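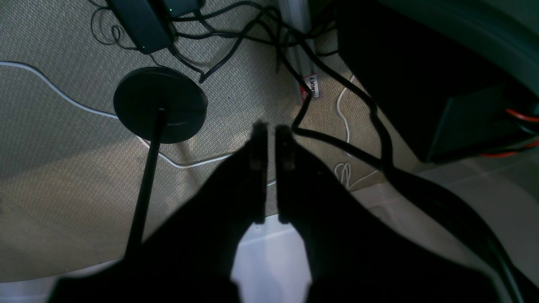
Thilini Jayawardena wrote in to ask whether a woven-look mat is a pain to keep clean once cables and stands start piling up on it, and I love that question! Mine gets a shake outside and a quick sweep, and the pale floor beside it takes care of itself with a damp mop. The cables are another matter. I adore this beige mat, the little grid of tan and light brown, and I still let two white cables wander all over it. Coiling those is next on my list, and the black stand with the round base is staying put, it suits the spot so well.

**October 14, 2024: the Plarkunell room, part two**

Welcome back to the gallery! I started putting this room in order in June, one corner at a time, and I'm still having a great time with it. It's small (440 on the door, for anyone who visits), the light is lovely, and every surface seems to collect something. Sandamali Akanda lent me a stack of storage ideas and I've tried nearly all of them.

The mint-green cloth is my favorite thing in here. I know, it's a cloth! But the color against a white surface makes me happy every single time, even all wrinkled and bunched up before folding.
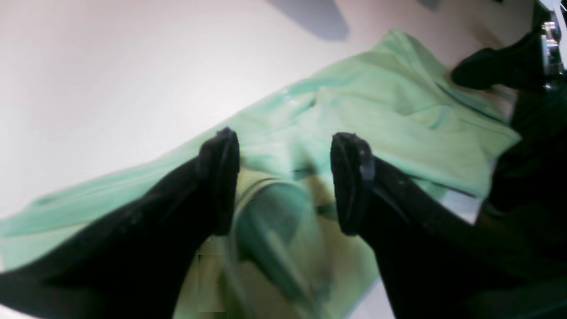 I fold in thirds, then in half, smoothing with the side of my hand as I go. Imtiaz Howlader rolls his, and I may try that on the bigger pieces. Next up are the shelves by the door, and I've already picked out the baskets.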